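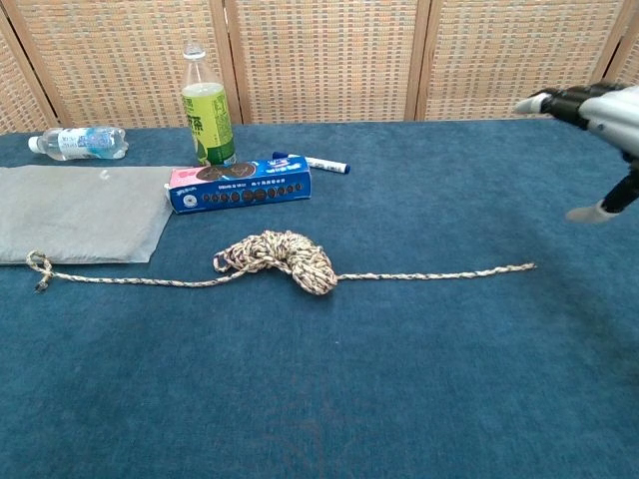

A trainee's objection, which comes up in most courses, is that moving the arm oneself ought always to be quicker than steering it from across the room, and that remote control is therefore a fallback for arms too heavy to push. Ultard, whose course notes record the remark, gives it a full page. The remark is half right, and the half that is wrong is the subject of this chapter.

5 Showing the Task

5.1 Two ways to give a demonstration

In hand guiding, the teacher holds the arm and moves it through the task while the joint positions are stored. In remote control, the teacher wears a glove or holds a pair of handles, and the robot copies the movement. Both produce a record of positions over time. They differ in what else gets into that record.

A hand-guided arm carries the teacher's force as well as its own. If the teacher leans on the wrist while the fingers close on a rope, the joint torques include that push, and it is hard to take out afterwards. The teacher's hands and sleeves also enter the camera view, though they will be absent when the robot works alone. Remote control avoids both faults but adds delay, and the teacher loses the sense of touch unless it is fed back.

5.2 Soft objects

Rope and cloth make the choice matter more. A box keeps its shape between one attempt and the next; a coiled rope does not. Two demonstrations with the same starting position for the hand may need quite different paths, and the record is of little use without the images that go with it.

The Corkum set, used in the exercises, holds 902 remote-control demonstrations with rope, stored at 50 frames per second. Each was made with one of 2 glove types, Lenz or Fotau. The Lenz glove reports finger bend only. The Fotau glove also reports thumb rotation – a difference that affects how a pinch grip is stored, as Section 5.4 explains.

5.3 Terms used in this chapter

Demonstration: one complete record of a task, from the open hand at rest to its return.

Teacher: the person moving or steering the robot.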